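The Consultant Will See You Now

I have sat through 11 governance workshops, and I can report that the sandwiches have improved. The governance is harder to judge.

The most recent was in Calley, a district of 3,000 people with one paved road and a water board that has been settling quarrels since before anyone thought to call it a water board. Our firm, Hernosent, had been hired to "strengthen local dispute resolution mechanisms." I wrote part of that sentence myself, so I can't complain about it as much as I'd like.

We brought a binder. It explained that a dispute should be filed in writing, numbered, assigned to a neutral party and decided within 30 days. The older members of the board read it politely. One of them asked what happens when the neutral party is married to somebody's cousin, as everybody in Calley is. The binder had no tab for that.

How they do it now

On Friday mornings the board meets in the back of the feed store. If two farmers are fighting over a ditch, both of them have to come, and so do the people downstream, who are usually the ones getting shorted. There is a lot of talking. Some of it concerns a goat that died years ago. By lunch there is normally a deal, and it sticks, mostly out of dread of having to go through another morning like that one.

I used to think of this as charming and a little backward. Then I spent a season in Flonder, the next district over, which adopted the full package: forms, stamps, a case officer, a nice sign. Forty cases were filed the first year. I asked to see the rulings and was shown a very tidy cabinet. Then I asked how many had been carried out, and was offered tea.

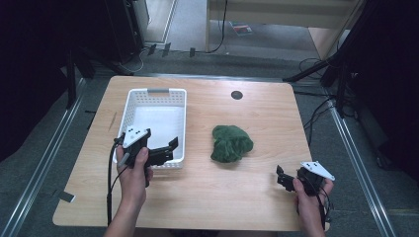 What the law is for

My trade likes to talk about rule of law as if it came in a crate, with assembly instructions. Put the court here, the registry there, tighten the bolts. When it wobbles, we blame the floor.

I don't want to get misty about custom. The Friday meetings have their own rot. Widows get talked over. A man with a loud voice and two tractors does better than he should, and a stranger with no family in the valley would be smart to settle early. Somebody ought to write the decisions down, if only so the goat can be laid to rest. These are real problems and an outsider may even be useful in saying so, preferably once, and briefly.

But the useful part of my time in Calley came after the workshop, when the binder was propping a door open and I had run out of slides. I asked people which rulings they thought were unfair. They had plenty to say. They also had fixes in mind, most of them cheap, and one that came straight from the village of Bogdan, where the losing side gets to pick who chairs the next meeting. I have two degrees and would never have thought of it.

I put that in my report. It came back in July with a note in the margin asking which international standard it was based on. I wrote "Bogdan" and sent it in again.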